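We use cookies to keep you signed in. By continuing you accept our cookie policy.

Letterboxed frames in sim episodes: keep, crop or reject?

Kwokwai_S
Trying to settle our acceptance rules before the October batch. Sample from the kitchen counter task, start of an episode:
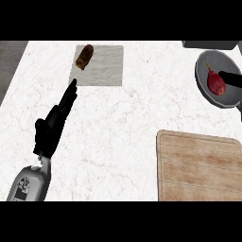 Counter task, simulated, left hand and one right fingertip in view, black bands top and bottom.

Our draft rule says an episode is rejected if either hand is mostly out of view in the first frame. Left side is fine here. On the right you get one fingertip by the pear and hardly anything else. By the letter of the rule this fails, and so do 980 of the 3954 episodes in the set. Cheuk-hei wants them all out. I think that's too strict.

cheukhei_tu
I do want them out. The rule was written before anyone looked at the counts, and it shouldn't bend now. If a reviewer can't see the wrist they can't judge the approach angle.

postix_ihsuan
You have joint states for both arms in sim, right? Then the reviewer doesn't need the wrist in view. At Wurnmont we split it into two checks:
- visual: the part of the hand nearest the object must be visible
- state: full joint log present, no gaps
An episode passes with both. The fingertip over the bowl would pass the first one.

cheukhei_tu
That works if the model you train gets joint states. Ours is image only for half the runs.

postix_ihsuan
Fair. Then tag them and leave them out of the image-only half. Don't delete.

manlok.w
Nobody answered the title. Bands: keep the original file as is, record the band height in the metadata, crop at load time. We cropped before storing once on the Fodis set and couldn't match frames to the renders any more. Took me two weeks to sort out 1573 episodes.

Also check what the bands touch. Your cutting board and the forearm both run into the bottom one. If your rule says "object fully in view" you need to say in view of what, the image or the active area.

Kwokwai_S
Good point, the draft only says "in frame." Changing it to active area.

cheukhei_tu
Agree with that change. Still don't agree on the 980.

chengen_h
One more for the draft. Write down which objects are task objects and which are just there. If the task is only the baked item on the cloth, the right hand doesn't matter much. If it includes the pear, it does. We had 39 episodes argued over for this exact reason and the task text would have decided every one.

Kwokwai_S
The task text for this group only says "clear the counter," so that won't decide it. I'll ask for it to be rewritten per object. For now: tagged, kept, out of the image-only runs until the new text is in. Cheuk-hei, can you live with that?

cheukhei_tu
Until the new text is in, yes. Put the tag name in the draft so people stop making up their own.

Contact | Forum rules | Back to top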